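Teaching Two Arms to Tidy a Potting Bench
Project report, Robot Learning Lab course
By Raili Savolainen (with Chun-yin Fung and Agnese Tamošiūnaitė)
Supervisor: Baiba Koppel

Why gardening tools

My grandmother has a potting bench in Skumcombe that has never once been tidy, and when Baiba asked us for a project topic in March I blurted out "putting trowels away" before I'd thought about it for even a second. Chun-yin wanted to fold towels (everyone wants to fold towels) and Agnese wanted something with food, but Baiba liked the trowels, so trowels it was!

The task we wrote on the first page of our plan goes like this. Small garden tools are lying or standing about on a worktop. The robot picks them up one at a time and puts them in a white container, handles down if it can. We didn't want to program any of the motions ourselves. We wanted to show the robot what to do by driving it by hand and then train a policy on the recordings, and see how far a small student-sized pile of demonstrations would get us.

The setup

The two arms sit side by side on the front rail of a frame, and you drive them with a pair of smaller leader arms that have the same joints. Move the leader, the follower copies it. Squeeze the trigger, the gripper closes. Our recording software is called Trevano, written by a student who graduated before we got here, and it saves the joint angles of all the arms together with the camera pictures. We have one fixed camera that looks at the whole table and a small one at the wrist.

Agnese was in charge of dressing the workspace. She has opinions about this. Her argument was that a robot that has only ever seen a bare gray table will be lost the moment somebody puts a plant next to it, so we should train with clutter from day one.
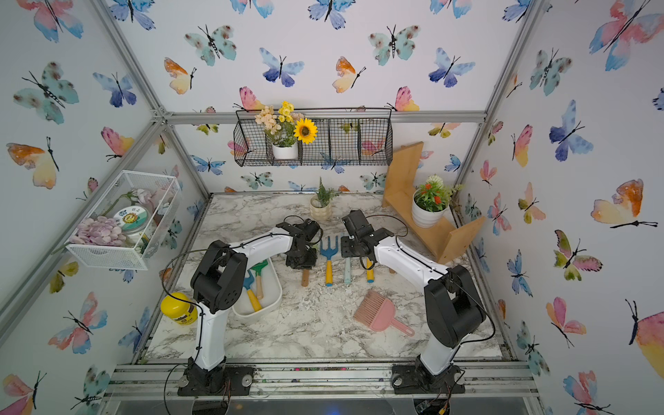

Clutter turned out to be the thing we argued about most. Chun-yin thought the butterfly wallpaper was a terrible idea, with all those colors competing with the tools, and I have to admit that a pink hand brush lying out on the marble top and a fern at the back gave the policy plenty to look at besides trowels. But I came around to Agnese's side. When you're driving the arms yourself you stop noticing the butterflies after ten minutes, and I wanted to find out if the network could learn to stop noticing them too. We agreed to keep the background the same and only move the tools between episodes.

Learning to drive

I was so bad at this. My first session was an hour of nudging things over. The leader arms have no force feedback, so you can't feel when you've touched something, and you end up watching the gripper like a hawk and still closing it on air. Uldis Pärn, who runs the lab bench next to ours, came over with his coffee and told me to stop looking at my hands. That one tip probably saved me a week.

After that I got into a rhythm. We each recorded our own episodes and made 80 in total that we kept. There were plenty more that we threw out! Our rule was that an episode with a drop in it was fine as long as the driver picked the tool up again, and an episode where somebody gave up halfway was deleted. Baiba pushed hard for keeping the recoveries, and she was right about it (more on that below).

Things that changed how we drove:

Slow down before the grasp. The first recordings go from travel speed straight into closing the fingers, and the policy trained on those did the same thing and hit handles sideways.

Pick a side and stick to it. I used to reach across with the left arm for tools on the right whenever I felt like it. Chun-yin never did. Mixing our two styles gave us a policy that would start with one arm, change its mind and hover. We ended up with a written rule that the closer arm does the picking.

Pause with the gripper open. A short stop over the handle before going down made the episodes longer and the grasps much cleaner.

The crowded container problem

Picking a single tool up from the table was the easy half. The trouble came when the container filled up, with handles leaning on each other and the metal heads fanned out on top. We added a second task for this, where the robot has to take one particular tool back out of the bunch. I thought it'd be a quick extra. It ate almost the whole second half of the project.

The fixed camera is no use for it. From up there the fingers cover the very handle you want. So for these episodes I drove mostly from the wrist view on the monitor, which feels like steering a car by looking at the bumper, but you do get used to it. 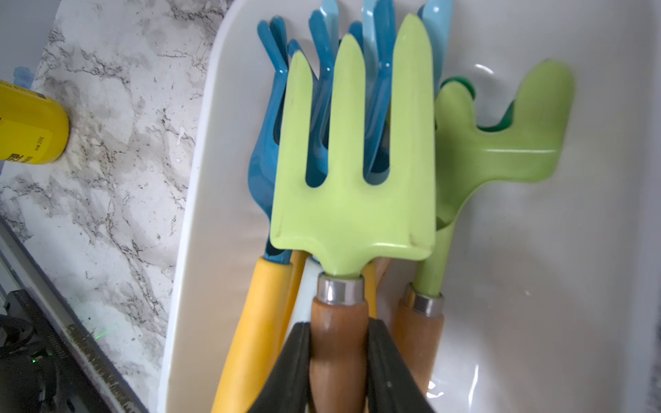
Figure 2. Wrist view, with the fingers at the wooden handle of the light green hand fork.

What I like about the wrist view is that you can line up both fingers with the handle you're after and keep an eye on the neighbors. What I don't like is shiny metal. The ferrules throw bright highlights and I kept wanting to use them as a landmark, and then the lamp would be at a different angle the next morning and my landmark had moved. I can't prove the network had the same habit, but the grasps did get worse on the day we swapped the lamp.

Training and results

We trained a single policy for each task on the department machine, which we shared with the Trevaskis group (thank you for the night slots!). Each run took 19 hours, so we had to choose carefully what to try. We did one early version on the messy first recordings and one on the final set.

For tidying, the final policy put the tool in the container in 18 of our test runs without any help. We'd allowed ourselves 2 practice runs to check the cameras and those aren't included. The failures were nearly all the same kind: the gripper came down a bit short of a handle that stood upright, pushed it over, and then had to deal with a tool lying flat. Sometimes it managed that, and I'm convinced this came from the recovery episodes, as the early version just froze when something fell.

Taking a tool back out went a lot less well. The policy usually found the correct handle and then pulled up at an angle so a second tool came along for the ride. When I went back through my own recordings I saw that I do a tiny wiggle before lifting, to shake the neighbors loose, and Chun-yin doesn't. So half of the demonstrations say wiggle and half say lift. You can see the policy trying to do a sort of average of the two, and it's pretty funny to watch the first time and less funny at midnight.

What I'd do differently

I'd write the driving rules before recording anything. We wrote ours after the first batch, and a lot of the first batch went in the trash. I'd also have one person drive all the episodes for the hard task, even if it's boring for that person.

I'd ask for some kind of feedback in the leader arms. Agnese looked into a small vibration motor from a kit called Westix and got as far as a sketch and a shopping list. Her notes are in our shared folder under "buzz" for whoever picks this up next.

And I'd vary the background after all. We kept it fixed so we could compare runs, and now I have no idea how the policy would do with different wallpaper. Agnese has already picked out a pattern with lemons.

Who did what

Chun-yin looked after calibration and the training scripts. Agnese built the workspace and did all the episode labeling, including mine when I fell behind. I wrote the test plan, ran the tests and wrote this report. All three of us drove. Baiba read two drafts and crossed out most of my exclamation marks, and I've put a few back.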